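Reltero Z2 Wireless Game Controller

Overview

The Reltero Z2 is a full-size wireless controller for PC and mobile play. It connects through the supplied 2.4 GHz receiver, over Bluetooth, or by USB-C cable. The controller weighs 200 g without the cable. The shell is matte plastic with textured grips, and the face buttons use the standard four-button layout.

The Z2 replaces the Z1. Charging docks made for the Z1 do not fit, as the contacts have moved to the underside.

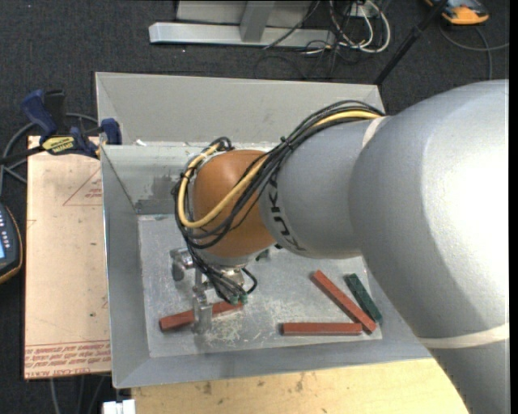 Sticks and triggers

Both sticks use magnetic sensors. The dead zone can be set separately for each stick in the Brusus desktop app, in steps of one percent. Stick caps pull off straight up and are sold in two heights. The tall caps suit shooters where small aim corrections matter; most players leave the short cap on the movement stick.

Each trigger has a two-position stop on the back of the shell. In the short position the trigger registers as a digital click, and analog throttle in racing games will not work. Set the stop to long before calibrating. Calibrating in the short position stores the wrong end point, and the trigger will then read full pull too early.

Rear buttons and profiles

Two rear buttons can each be assigned to any face, shoulder or D-pad input. Macros of up to 13 inputs can be recorded on the controller without the app:

1. Hold the M button until the status light turns white.
2. Press the rear button to be assigned.
3. Enter the inputs in order.
4. Press M again to save.

Pauses between inputs are stored as played. Some online games and most tournaments prohibit macros, so check the rules for the event or season before using them. 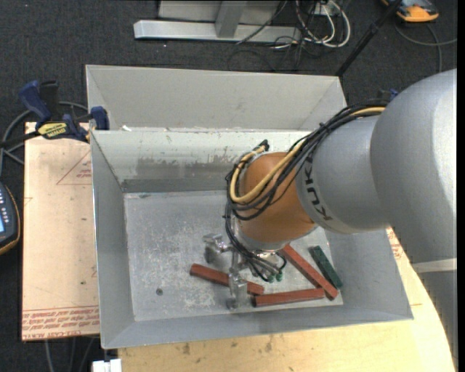 Three profiles are held in onboard memory and follow the controller from one device to another. A fourth profile can be kept in the app, but it loads only while the app is running. Profile changes take effect immediately and do not interrupt the connection.

Specifications

Width: 154 mm
Weight: 200 g
Connection: 2.4 GHz receiver, Bluetooth, USB-C
Onboard profiles: 3
Rear buttons: 2
Vibration: two motors, adjustable or off
Headset jack: 3.5 mm, not active over Bluetooth
Auto sleep: 13 minutes, adjustable in the app

In the box

Controller, receiver, USB-C cable, two tall stick caps, printed quick start sheet. The phone clip is sold separately under the Zilik name.

Firmware

Update over the cable only. Do not unplug the controller while the status light is flashing. The August firmware corrects a fault where the left rear button lost its assignment after sleep. Profiles saved on earlier firmware are kept, but trigger calibration is cleared and has to be repeated.

Returns

Unused controllers can be returned within 45 days of delivery. Opened stick caps are not accepted for return unless faulty.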